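The Long Way to Teach a Machine to Pick Up a Box

The pitch goes like this. Programming a robot to handle household objects is slow and expensive, so stop programming it. Have people do the job over and over with instrumented grippers in their hands, record everything, and let a learning system work out the rest.

I heard it three times in one morning at Stovomen, which rents a brick-walled floor above a tile importer and employs 48 people, most of them to move things across tables. By the third time I had started writing down the questions it skipped.

The first is how much is enough. Imani Kapoor, who runs collection there, told me her team records 145 usable examples of a task before anyone trains on it. Why 145? "That was where the first task started working," she said. "We kept the number." She was candid about this, which I liked, but a figure left over from one success is a thin basis for a budget.

The second is what "usable" means. Takes get thrown out when tracking drops, when a hand drifts too far, when the person hesitates. That last rule bothers me. People hesitate when something is hard, and a machine that has only studied the smooth attempts has learned very little about the rough ones.

Brisa Cisneros, a former machinist who now reviews takes at Stovomen, shares the worry. She keeps a folder of discarded recordings she calls the good stuff. "Somebody misjudges the grip, stops, fixes it. I'd want the robot to see that," she told me. So far the folder has not been used for training.

What Gets Recorded

A working session is duller than the pitch. The person stands at a white table with a gripper in each hand, a patterned marker cube mounted on each one so the software can follow its position. Pick up, move, set down, reset. Shifts at the tables run four hours with two breaks, and the talk is mostly about lunch.

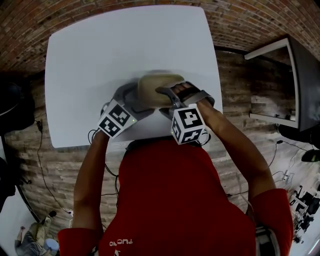 The Bill

Supporters say this is still cheaper than the old way, and they may be right. Zurnitz, a packaging company that pays for part of the work, would not give me a cost per task. Neither would Skirneck, which sells a competing system and describes its own data only as "broad."

I asked both companies how their systems do with a container the system has never seen, on a table it has never seen. Zurnitz sent me a video. Skirneck offered a visit next year.

Kapoor gave me the plainest answer. On new containers, she said, the current model succeeds about half the time, and she doesn't yet know whether more examples will fix that or whether they are collecting the wrong ones. Her team starts on lids next week. The target is 145.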